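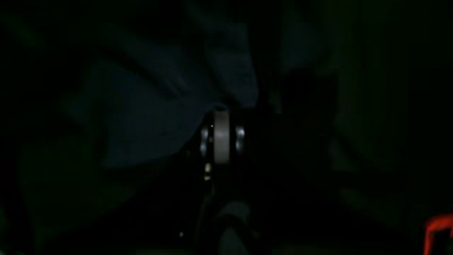
Folding dark garments in poor light is mostly a contrast problem, and I want opinions before I change the covering on my folding table. Navy cloth in a dim room shows its broad folds and diagonal creases well enough, but where it bunches up the edges merge and I can't find a hem. My lamp is 800 lumens, set 60 cm above the surface. The cover is gray fabric from Vindis. Would a lighter cover help, or is the lamp the issue?
Posted by trekbridge_93, 1st August

hemline_g
Lamp. A single overhead source flattens seams. Move it to the side and low, and the stitching casts its own line.

ovix60
Disagree. Side light doubles every wrinkle. Change the cover first. Slate on dark gray is the worst pairing I have tried: the outline goes before the creases do.

trekbridge_93
The pairing in question, sheet stretched and clamped at the edges, garment in a heap. I can pick out a cuff and a few seams. The collar I have to find by hand.

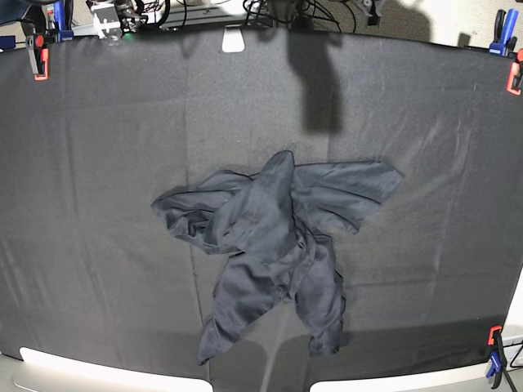

Gadisa Kahsay
A pale cover shows lint from every dark load. I went back to dark after a month. Lift the garment by the shoulder seams, let it hang, then lay it down. Cover color stops mattering.

ovix60
That works for one shirt. For a basket of them it is slow.

hemline_g
Still the lamp. Try it at 20 degrees before buying fabric.

trekbridge_93
Will test the lamp tonight. If that fails I have 150 cm of undyed cotton in the closet.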